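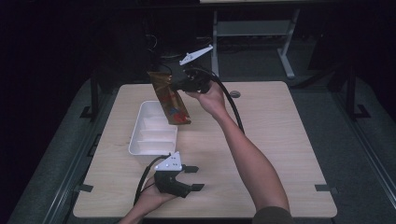
Marker plate slip is a fault in hand-held gripper systems used to record demonstrations for robot training. It occurs when the plate fixed to the top of a gripper shifts on its mount during use. The tracking software reads the plate's position to work out where the jaws are, so a shifted plate gives a wrong jaw position while the recording otherwise looks normal.

The fault became known through the Plirko, a wired gripper made by Vellard and used in pairs for packing and sorting tasks. In May, operators at the Wollero packaging laboratory reported that an arm trained on their recordings closed its jaws to one side of light foil bags. Some bags were pinched at a corner and dropped short of the tray, and others were pushed over the tray wall. The arm was stopped after it struck a tray hard enough to bend a finger. No one was hurt.

Cause

An inquiry led by Hussam Tarawneh first looked at the arm's calibration, which was found to be correct. Kiprono Ndung'u then compared the recordings with the grippers themselves and found that the plate on one right-hand unit could be turned by hand. The plate was held by a single screw set in plastic. Repeated pull from the cable, passed through the body of the gripper, had worn the seat of the screw. Of 2,000 recordings made with the unit, some 500 were judged unusable. Left-hand units of the same age were less affected, as they were moved less in this task.

Detection

A slipped plate is hard to see during work. The usual check is to close the jaws on a fixed peg at the start and end of each session and compare the two readings. Wollero had done this only when a gripper was first put into service.

Correction

Vellard replaced the single screw with two screws and a locating pin. Older units can be fitted with a clamp ring designed by Njoroge Mrema, which also holds the cable clear of the plate. The ring adds 49 grams to the gripper, and some operators have complained of tired wrists after long sessions.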